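Home | Projects | Meetings | Parts store | Members | Log in

Flurkex shared workshop – arm build group
Minutes of the meeting held on 22/12/2024 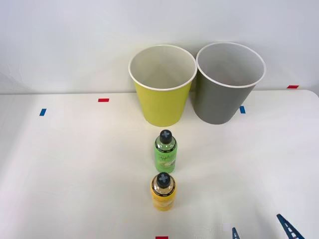 Bench at Drekberg, cups at the back, bottles in front, one gripper open at lower right.

1. Minutes of the previous meeting
Agreed, with one correction. The supply for the left arm is fused at the board and again at the wall unit. The earlier text gave the board only.

2. Actions carried over
2.1 Cable chain on the right arm: fitted. The wrist cable still rubs at full extension. Carried over.
2.2 Spare servo horns: received from Druvico, two of the wrong spline. To be returned.
2.3 Written start-up procedure: draft circulated, comments below under item 6.

3. Grippers
The openwork fingers printed in September remain in use. They flex enough to close on a curved surface without marking it. The solid fingers are withdrawn and kept for parts.

One finger on the left arm has a hairline split at the root, next to the pivot hole. It was printed with the layers across the load. Reprint lying on its side, with four walls in place of three. Infill makes little difference at this thickness and stays as it is.

Closing current limit was discussed. The present setting holds a full bottle but deforms a paper cup. Two options were put forward: separate limits for each object, or one lower limit with a rubber pad on the inner face. The meeting preferred the pad, as it needs no change to the control code. To be tried on one arm first.

4. Bench layout
Layout for the next set of runs is as in the picture: yellow-green cup left and grey cup right along the back, green bottle and yellow bottle in a column in front of them. Caps stay on.

Red and blue tape marks on the bench top are not to be lifted or moved. If one comes loose it is replaced on the pencil line and the change noted in the log. Members wiping down the bench should go round the tape. Solvent wipes are not to be used on it.

It was asked whether the bottle column should be moved back to leave more clearance for the fingers on approach. Left as it is for now – the approach path can be raised by 23 mm in software, and this should be tried before anything on the bench is changed.

5. Control and logging
The control loop holds steady with one arm connected. With both connected, the log shows missed packets on the shared bus. The adaptor is the likely cause. A second adaptor will be bought so that each arm has its own port.

Log files are to be named by run number only. Run 137 was saved twice under different names and the two files do not match. Both are kept until this is settled.

The target stays at 1,000 logged pick attempts before the joint offsets are reviewed. Failed attempts count and are to be logged in the same way as the rest.

6. Start-up procedure
Comments on the draft:
– Homing is to be done with the bench clear of bottles and cups.
– The stop button is tested before power goes to the arms, and again after.
– The paragraph on gripper zeroing refers to the old fingers. To be rewritten.
– Print in larger type and fix beside the switch.

7. Spending
The Jasińska fund has 300 left for this build. Second adaptor and rubber sheet approved. A replacement power supply was proposed and not approved. The existing one is to be measured under load and the reading brought to the next meeting.

8. Any other business
The filament cupboard door no longer closes fully and the drying packs are spent. New packs to be ordered with the rubber sheet.

A request to use the build bench for soldering was declined. The side bench has the extractor.

9. Actions
Reprint left arm finger, side orientation, four walls.
Fit rubber pad to one gripper and repeat the cup test.
Raise approach path in software and record clearance.
Order second adaptor, rubber sheet and drying packs.
Return servo horns to Druvico.
Reroute right wrist cable.
Compare the two files for run 137.
Rewrite gripper zeroing paragraph.
Measure power supply under load.

Next meeting: date to be posted on the Meetings page.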